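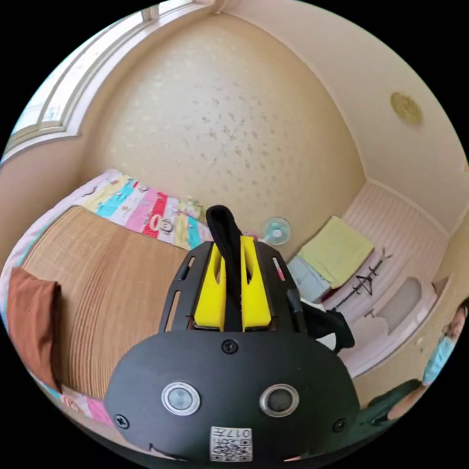 ## Skedo 2: what changed in the tracker, and what still breaks

**1/** Skedo 2 is merged. It takes raw fisheye video from the hand-held grippers and gives you a gripper pose per frame plus finger opening. This thread covers the parts that changed, mostly for people who run it on cloth data and have been filing the same three issues.

**2/** The test set is Fornow, our internal folding set. 3,750 episodes, nearly all of it in bedrooms, on beds. Two grippers per episode, one in each hand. Old Skedo was tuned on kitchen counters and it showed.

**3/** Biggest problem first: woven sleeping mats. Thin parallel strips, same spacing everywhere. The feature matcher loves them. It finds plenty of corners, all of them look alike, and it will match a strip to its neighbor with high confidence. Pose slides sideways and the residuals stay low, so the old health check passed it.

**4/** Fix: before matching, each feature is compared with other features in the same frame. If it has too many near twins it gets a low weight. It is kept, because when the gripper is close to the mat there may be nothing else to use. It just can't win a vote by itself.

**5/** Patchwork quilts are the opposite case. Big color changes, printed cartoon figures, lots of distinct corners. But a quilt is soft, and if somebody leans on the bed it moves. We treat it as good for short-term motion and bad for the long-term map. Walls, window edges and ceilings carry the map now.

**6/** The ceiling matters more than I expected. A pale ceiling with faint speckles was thrown out by the old contrast threshold. The threshold is now local, per tile, and those speckles get picked up. They're weak, but they don't move and they're in view for most of a fold. 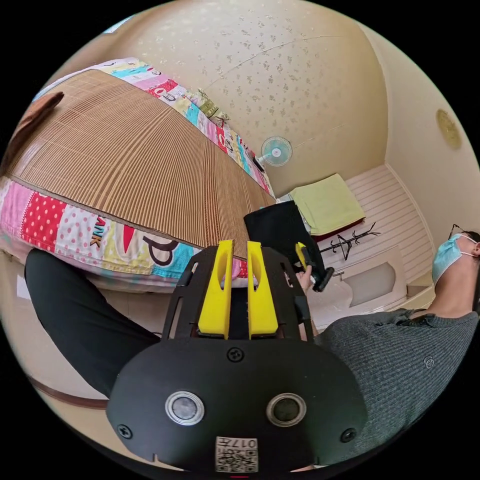 Does the second gripper in view confuse the pose estimate?

It did in the old version, when it came close enough to cover a large part of the view. Skedo 2 masks it with a small detector trained on the finger color and the body outline, and features inside the mask are dropped before matching.

**7/** Same mask covers hands and sleeves. Those were a quieter source of error. A knit sweater has a lot of texture, and an arm that holds still for a second looks like part of the room until it moves.

**8/** We do not use the other gripper's pixels to estimate its relative pose. I tried that for most of January. It works when the fingers are fully visible and fails badly when cloth covers one of them, which in folding is the part you care about. Both grippers are localized against the shared map and the relative pose comes out of that.

**9/** Finger opening. The old method looked for yellow blobs and measured the gap. Fine on an empty gripper. With a fold of cloth between the fingers the gap edge is the cloth edge, and a yellow patch on a quilt can end up in the same search window.

**10/** New method: fit the known finger outline inside a fixed region above the gripper body. The fingers can only move along one path, so it's a search over one number. The slots cut into the fingers help a lot. They give an inner edge the cloth rarely touches.
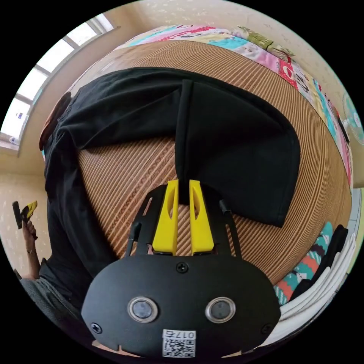

One reply to the draft notes asked why we don't segment the garment first and run everything else on what's left, since the cloth is the only thing that is supposed to move.

**11/** We tested it. Paiva does the segmentation and it is good on spread-out garments. Black cloth next to a black gripper bracket is where the boundary gets unreliable, and that boundary is right at the fingertips. An error there costs more than leaving the cloth in with a low weight.

**12/** Paiva is still in the pipeline, later on. It runs after tracking, when the camera pose is known, and the masks come out steadier because they can be checked against the neighboring frames. Order of stages: fisheye mask, people and gripper mask, tracking, finger fit, cloth.

**13/** Results on Fornow. Old Skedo lost tracking for more than a second in 1,000 episodes. Skedo 2 does so in 59. Same videos, same calibration files, no hand tuning between runs.

**14/** I went through the 59 by hand. Most are occlusion – something dark and close to the lens, with only a strip of wall left to work from. The rest are calibration files that belong to a different unit. Please check that the number on the gripper label matches the one in your config. Skedo only warns about a mismatch, it doesn't stop. 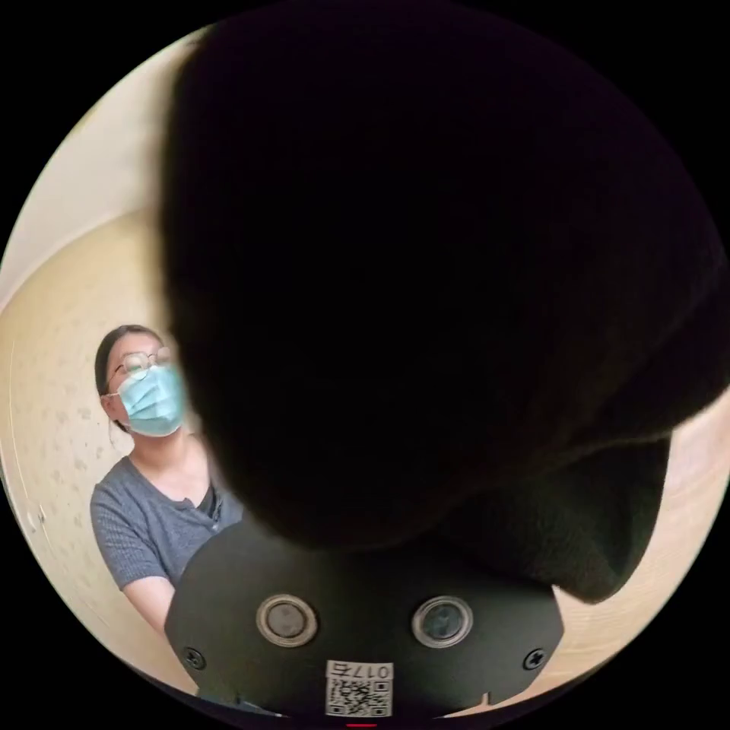

*Gripper 017, most of the view blocked by a dark object.*

**15/** In a view like that the tracker now reports "blind" and coasts on the IMU for up to half a second. After that it marks the segment invalid and relocalizes when the view clears. It used to keep matching to whatever was visible, and if that included a person, the map picked up a person.

**16/** Blind segments are written to the log with start and end frame. Valo reads the log and cuts around them when it builds training clips. If you use your own loader, you have to handle this yourself. The pose values inside a blind segment are filled in so the arrays stay the same length. Do not train on them.

**17/** Known issues: the near-twin check is slow on CPU. Bright windows still wash out the tiles next to them, and exposure jumps when you turn toward one can cost a few frames. Finger fit assumes yellow fingers. If yours are another color, change the value in the config and rerun the fit test.

**18/** Upgrade notes: old maps will not load. Calibration files carry over. Config keys for the contrast threshold were renamed and the old names raise an error – I didn't want them silently ignored.

**19/** Next is relocalization after long blind segments. Right now it searches the whole map, and in a room with two similar walls it sometimes picks the wrong one.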